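Thread on washing old wool blankets at home. I've done a fair few now and people keep asking, so it can all live in one place.

1/ Mostly these are op shop blankets. Single bed size, checked or plain, satin binding if you're lucky. The last one I bought was a Roltier from the church shop in Hedonbridge. It weighs 922 grams dry on the kitchen scales.

2/ Look at it in daylight before you pay. Hold it up to a window. Moth holes show as pinpricks of light. A few are fine and can be darned. A whole constellation means leave it there.

3/ Smell it too. Naphthalene comes out eventually. Cat mostly doesn't.

4/ New arrivals go in a sealed bag in the chest freezer for 19 days. Two weeks is plenty according to most people. I went with 19 once because I was away and it has stuck.

5/ Shake it outside, then brush it on the line with a clothes brush. You'll get more out this way than you expect. Do both sides.

6/ Hand wash or machine? Bath for anything felted, handwoven or older than me. Machine for the sturdy mill ones, but only if it has a proper wool cycle. "Delicates" is a different thing on a lot of machines and can still spin hard. 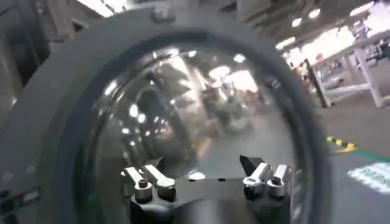

7/ Bath method. Water at 26 degrees, which feels like nothing much on your wrist. I use a kitchen thermometer. Wash and rinse should be the same temperature, because the jump between them is what shrinks it.

8/ Detergent: a wool wash with no enzymes. I use Fostent, one capful for a single. Any of the eucalyptus ones will do. No laundry powder, no bleach, no soaker.

9/ Push the blanket down, leave it for 15 minutes, let the water out. Don't rub or wring. The first water is usually the colour of weak tea. Sometimes strong tea.

10/ Rinse until clear. Then kneel on the side of the bath and press the water out against the end. Your back will complain. Anselmo Paiva, who taught me this, walks up and down on his in bare feet like he's making wine.

11/ Machine method. One blanket at a time, even if two fit. Fold it loosely and lay it around the drum so the weight is spread. Wool cycle, cold, lowest spin you've got. Stay close for the spin — a wet blanket bunched on one side makes a terrible racket.

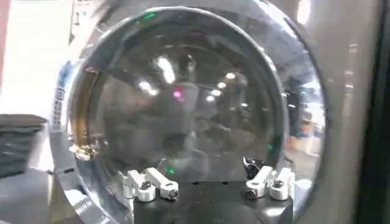
Washing machine door, glass and chrome.

12/ Whichever method, get it out straight away. Creases set in wet wool and you'll be looking at them all winter.

13/ Roll it in towels. Two bath towels, lay flat, roll up, lean on it. Swap for dry towels and do it again if you can stand the extra washing.

14/ Drying. Flat is best and hardly anyone has the room. I drape it over three lines so it hangs like a hammock and no single edge takes the weight. Shade, with a breeze. In April that takes a day. In July it can take three, and I bring it in at night.

15/ No tumble dryer. I know people who do ten minutes on cool to fluff it up at the end. I also know what happened to Zuleica Prado's cream double, and it fits a cot now.

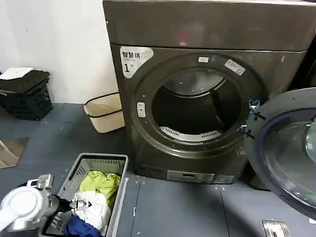 16/ Once it's dry, brush it again in one direction. Brings the nap up. Satin binding can have a cool iron through a tea towel.

17/ Darning: pull a thread or two from the inside edge of the hem if you can, so the colour matches. Otherwise go slightly darker. Lighter always shows.

18/ Storing: clean, bone dry, in a cotton pillowcase. Not plastic. Cedar balls smell nice and I wouldn't rely on them. Take everything out at the change of season and have a look.

Replying to a few of these together:

Yes, vinegar in the last rinse is fine, a quarter cup in a bathful. I've stopped bothering.

Electric blankets are a completely different matter, follow the label.

If it has already shrunk you can't really get it back. Soaking in hair conditioner relaxes it a little. I cut mine up for chair pads and a dog coat.

For the person asking about crochet squares — pin it out flat on a spare mattress to dry, otherwise it grows.

Will do moth traps in a separate thread when I've got a free evening.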